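Working From the Library Annex

Sep 6, 2023

I gave up my desk at home in February and have been doing most of my work at the Skorkness library annex ever since.
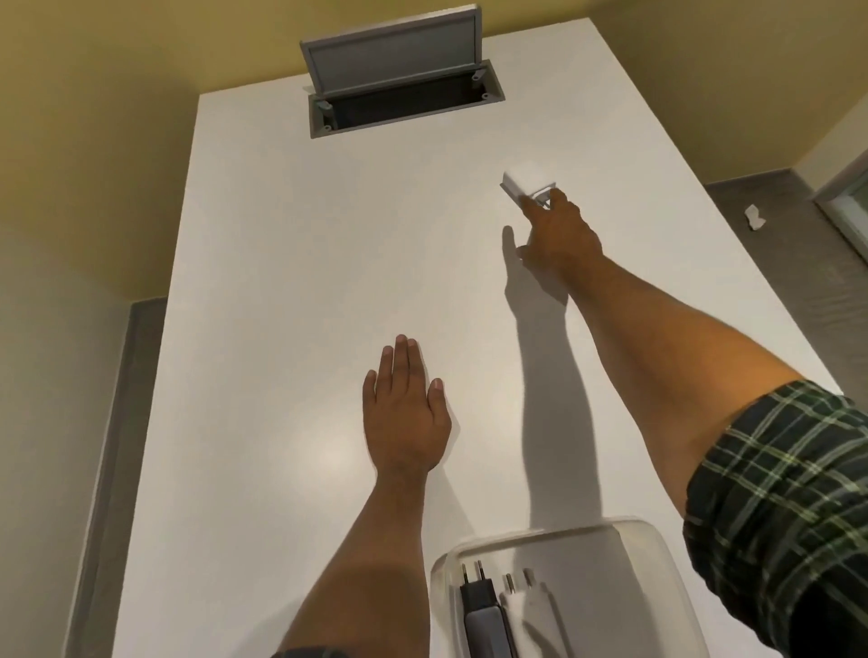

The annex is the old wool store on Tekdale Road, built in 1883 and used for storage until the town took it over. The upstairs is one long room with shared tables. You need a library card and you have to sign in at the front, but there is no charge. My card number ends in 2372, which I now know by heart from typing it in every morning.

I get there when the doors open at 11 and leave when it gets dark or when I run out of things to do. The late start bothered me at first. Now I do my errands before I go in, and I get more done in the afternoon than I used to in a whole day at home.

Noise is not much of a problem. The stairs creak and the heating bangs in cold weather. Phone calls have to be made in the hallway, so I save mine up and make them all at once, usually around lunch. There is no food allowed upstairs. I walk over to Msimang for soup and a roll, and if they are full I eat a sandwich on the steps.

The Wi-Fi drops out now and then. I keep the files I need on the laptop so I can carry on without it. Printing costs a little more than it should, and the printer only takes coins.

I still have 4 boxes of old paperwork at home that I meant to sort through this summer. They are in the closet where the desk chair used to go. I may take the first one in with me next week.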